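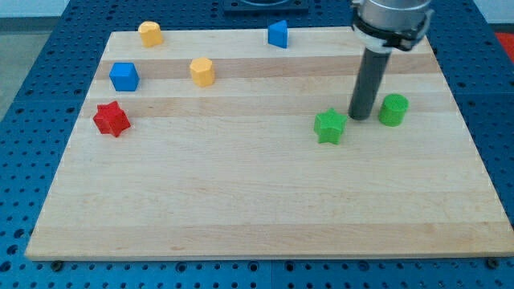
I started Lallby because I wanted to sleep on the floor. That's the short version! The longer one is that I'd moved into a tiny apartment over a bakery, the stairs were too narrow for a box spring, and I spent one whole June on a folded comforter waking up with a sore hip. A good cutting board has more going for it than that comforter did, and I do think about boards a lot, the kind made of strips glued side by side, pale next to tan, because a layered mattress works a little like that. Lots of modest pieces, stuck together properly, and you get something flat that stays flat. So I learned to make one out of cotton and wool, and then I made one for my sister, and then her landlord wanted two.

I'm Amerley Owusu, by the way. I still cut most of the covers myself, usually before 8 in the morning with the radio on, and if you email us before lunch you'll probably get me.

What we make

Floor mattresses, mostly. Also bolsters, meditation cushions, and a dog bed we swore we'd never do (people kept asking, and then I got a dog). The wool comes to us washed and carded from a small mill called Skallska, and the cotton canvas is from Cullinane, who have put up with my fussing over selvages for years. Everything is tufted by hand with waxed thread. I've tried machines for the tufting and I don't like how the corners come out.

Our firmest model is the Vuronetti. It has 20 layers and it is not for everybody. If you're a side sleeper, please come lie on it before you buy it, or get the softer one and thank me later.

Where we are

We rent the ground floor of an old shoe warehouse, 800 square feet with two big windows and a drain in the middle of the floor that we've all tripped over. Half of it is the workroom and half is for lying down. Bring socks. There's tea, and sometimes banana bread if I've been up early. Parking is behind the building, and the gate sticks, so give it a good shove.

How ordering works

You pick a size and a firmness, we send fabric swatches, you take as long as you want to choose. Once you've settled on a cover we start cutting, and after that I can't change the size, so do measure twice (and measure your doorway while you're at it). Repairs are free for the first owner. After that I charge for the thread and my time, and I'll tell you the price before I open anything up.

Call any time after 10, or just knock.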